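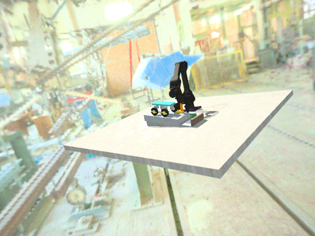 Category: Research Papers > Manipulation and Assembly

4. Sorting and kitting as a test of readiness

Kitting is the job of gathering the parts for one product and setting them down together so the next worker can build it. It sits between household tidying and factory assembly, and it is a fair place to ask whether a general-purpose arm can take over work that is now done by hand. The task used in this section was built in simulation before any hardware trials were planned. A single arm works over a square table in a rendered industrial hall, and must deal with a small set of loose objects that differ in shape and colour. In Figure 4 the arm is folded with its gripper just above a toy-like vehicle, which rests on a gray box-like tray, and a reddish-brown block stands beyond the right end of the same tray. Objects this close together leave little room for the fingers, and the planner has to choose an approach that clears the neighbours as well as the target.

Figure 4. Simulated kitting cell, Rinetine task set. The hall behind the table is rendered for visual variety and takes no part in contact.

4.1 Task definition

Each episode begins with the objects placed at random within a fixed region of the table. The controller receives one colour image, one depth image and the joint positions of the arm. It is given a written goal that names a single object and a target region. An episode is scored as a success if the named object comes to rest inside the target region, upright where the object has a defined upright pose, with no other object moved by more than 11 mm. The last condition is stricter than is usual in the literature. It was added after early runs in which the controller reached its goal by pushing everything else out of the way, a result that would be of no use on a packing bench or a kitchen counter.

Episodes are stopped after 500 control steps. Stopped episodes count as failures, even when the object is held at the time. No partial credit is given for a stable grasp.

4.2 Controllers compared

Three controllers were tested. The first, Clunix, is a scripted pipeline that fits known object models to the depth image and plans a collision-free path to a stored grasp. The second, Onishi, is a learned policy trained from demonstrations recorded in the simulator, and it uses no object models. The third combines the two: Onishi proposes a grasp and Clunix checks the path and refuses any motion that comes too near another body. This combined controller is called Arkham in the remainder of the paper.

All three were given the same camera positions, the same arm limits and the same gripper force limit. Clunix was given exact object models. This favours it, and the comparison should be read with that in mind. A home or a small shop cannot be expected to supply a model for every item on every surface.

4.3 Evaluation set

The evaluation set holds 834 episodes, none of which shares a starting layout with the training data. Layouts were sorted into open and crowded groups by the smallest gap between the target and its nearest neighbour. The crowded group includes layouts in which an object rests on or inside a tray. Lighting and background were varied in both groups. Strong overhead light was included on purpose, as washed-out surfaces are common in working halls and tend to weaken the edges that a vision system relies on.

The set was frozen in December, and no controller was tuned against it afterward.

4.4 Results and failure types

On open layouts the three controllers behaved much alike, and most of the remaining failures were slips during the lift. The differences appeared on the crowded layouts. Clunix failed chiefly by finding no permitted path. It would then hold still until the step limit was reached. Onishi seldom stopped, but often brushed a neighbouring object on the way down and so broke the movement condition. Arkham had fewer contacts than Onishi and fewer stalls than Clunix, at the cost of longer episodes.

Wheeled objects were harder for every controller than blocks of similar size. A block that is touched off-centre tends to turn slightly and stay put. A wheeled object rolls, and the grasp computed a moment earlier is then aimed at the wrong place. Onishi recovered from this more often than the others because it computes a new action from each image. Clunix plans from a single image and did not recover unless it was restarted.

Placement errors were less frequent than grasp errors but harder to correct. Once an object had been released on the rim of a tray, no controller managed to regrasp it reliably. The demonstrations contain very few examples of such a state, and the stored grasps used by Clunix assume that the object is sitting flat.

4.5 What the results say about real chores

The results support a narrow claim. For rigid objects, set apart on a flat surface and viewed without obstruction, present methods are close to what a shop floor would accept, provided that a person is nearby to clear the stalls. For crowded layouts they are not. The movement condition matters in both settings: a kitting station that disturbs the next part creates work further down the line, and a domestic arm that knocks over a glass while reaching for a plate will be switched off.

Time is a second concern. The checks that make Arkham careful also make it slow, and an adult doing the same task by hand would finish well before it. Slow operation may be tolerable overnight or in an empty room. It is harder to defend at a bench where the next station is waiting.

Several limits apply. Contact and friction are approximated by the simulator, and rolling resistance in particular was set by hand. The object set has no soft, wet or transparent items, which make up a large share of household work. Cloth, food and dishes are outside the scope of this section, and nothing here should be taken as evidence about them. The arm is fixed to its table, so questions of moving between rooms or reaching into cupboards do not arise.

The crowded group was also generated by a random placement rule. People do not leave things on tables at random. They stack them, lean them on each other and put small items inside larger ones, and a placement rule drawn from real benches would likely produce a harder test. Collection of such layouts is under way, and the procedure for recording them is given in Section 5.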